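## Melnyk countertop dish rack, black

Sold by Geltotus as a "complete drying system." It's a dish rack. I've had one next to the sink since January, and the product copy needed a few corrections, so I've rewritten it for our page.

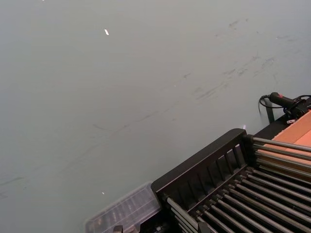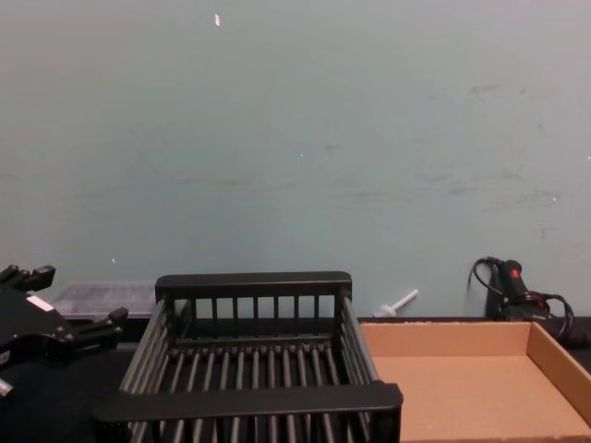 The copy promises "airflow on every side." Well, it has a slatted back and an open top, same as the cheap ones. Plates dry overnight. They also dried overnight on a towel.

**What you get**

- Rack with closely spaced rods across the floor
- Slatted upright panel
- 2 sheets of instructions, one of them an ad for the Plema drainboard

**Where I have doubts**

The rods sit close together. That suits saucers and small lids, but a thick stoneware plate has to lean. Geltotus claims it holds 13 dinner plates. Maybe theirs are thinner than mine.

"Will not mark any surface" is a bold thing to print. Put a mat under it if you care about your counter. I'd do that with any rack.

"Rustproof" I can't judge yet. Thilini Seneviratne has the older Triris version and says hers is fine, though she wipes it down after every use and I don't plan to.

**Worth buying?**

If yours is broken, yes. If you're replacing one that works, I don't see the case for it. Returns go through Arif Wanigasekara at the front desk, with the instruction sheets included.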